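Notebook, Misa kitchen-goods bench
June 23, 2026
S. Hellwig

Carrying on from the handle notes. Today was meant to be the lid fit on the large Bergmann stockpot and nothing else, but the surface samples needed looking at as well, so both are written up together.

Pot first. Stainless, rolled rim, one bent-rod loop handle per side. The inside diameter at the rim was taken at four positions with the long calliper, turning the pot an eighth each time. Spread between largest and smallest reading was under a millimetre, which is better than the January pot. That one was visibly oval once the lid was on and had a tight spot in line with the handles. I had put it down to the handle welds pulling the wall in. I am less sure of that now, as the new pot has the same handle and the same weld pattern and doesn't do it. Transport damage is still possible. The January carton had a crushed corner, see the goods-in sheet.

Handle clearance. With a thick oven glove on, four fingers go through the loop but the knuckles touch the wall. With a folded tea towel it is fine. Pludov asked for the loop to come out by another 14 mm. I would go for less, since the pot already takes up too much of a standard hob with the handles as they are, and people turn it so that the handles sit over the next ring. To discuss.

Rod finish at the bends is good. No flats and no die marks that catch a cloth.

Lid. Stepped rings, flat outer flange, domed knob with a small hole in the middle. The flange sits on the rolled rim and the step below it locates inside. Lateral play measured with the lid pushed fully one way, then fully the other. Acceptable. Rattle at a rolling boil is a separate matter and was not tested today.

Weight on the kitchen scale came out the same as the supplier's sheet to the nearest 5 g, so no complaint there.
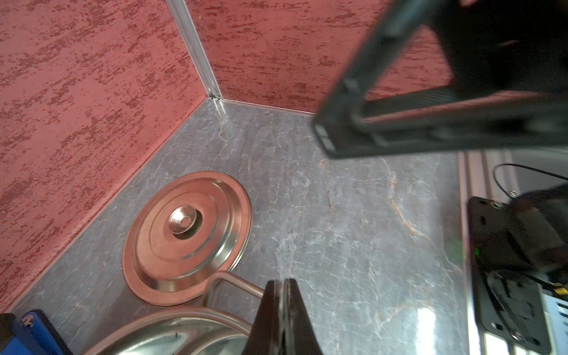
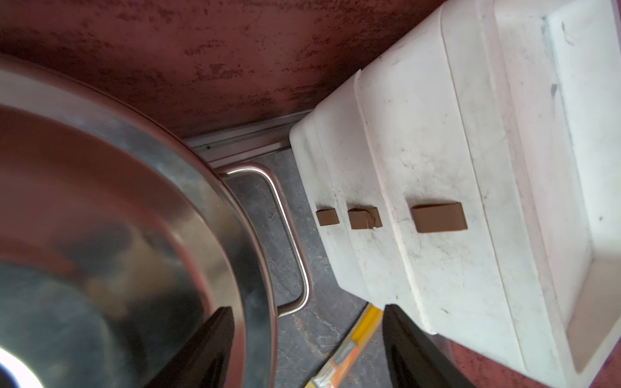 Climholm corner, stainless pot out on the floor.

Lid laid flat on the straight edge, flange down: rocks very slightly. A feeler gauge goes under on one side only. Turned it through a quarter and the gap moved with the lid, so it is the lid and not the plate. Too small to matter in use, but I would like to see three more from the same batch before saying so to Bergmann.

Water test. Filled to 16 litres, lid on, lifted by both handles and set down again five times. No movement at the welds that I could find with a fingernail or with the dial gauge against the wall. The wall itself flexes when the pot is lifted by one handle, as expected, and nobody should be lifting it like that full. Emptied by tipping over the low sink. The rolled rim pours badly — water runs back under the roll and down the outside. Same fault as every rolled-rim pot we have had in here. A note in the leaflet would do.

Drying. Water stays inside the roll for a long time. Wiped the pot, stood it upside down on a dry towel, and found drips on the towel at 20 minutes and again at an hour. If the roll is not fully closed we will see brown marks there eventually. Asked Bergmann whether the seam is sealed or only pressed. No answer yet.

Wall samples. The red textured finish wipes down well with plain water. Grease is worse. It sits in the low parts of the texture and needs a soft brush and washing-up liquid. A scouring pad takes the colour off the high spots, tried on the offcut only. I would not put this finish directly behind a hob. Elsewhere in a kitchen, fine.

Floor. The marble pattern is forgiving of crumbs and dust and unforgiving of water marks, which show under the bench lamp at a low angle. The pot base set down full and twisted by hand left no scratch on the spare piece. Dragging it left one faint line, gone after a wipe, so it was metal from the pot and not a cut in the floor.

Still open:
Rattle test, lid on, rolling boil.
Three more lids from batch 141.
Loop width, reply to Pludov.
Rim seam, chase Bergmann on Thursday.
Return the long calliper to the upstairs cabinet. It goes in the flat drawer, jaws closed, with the cloth over it.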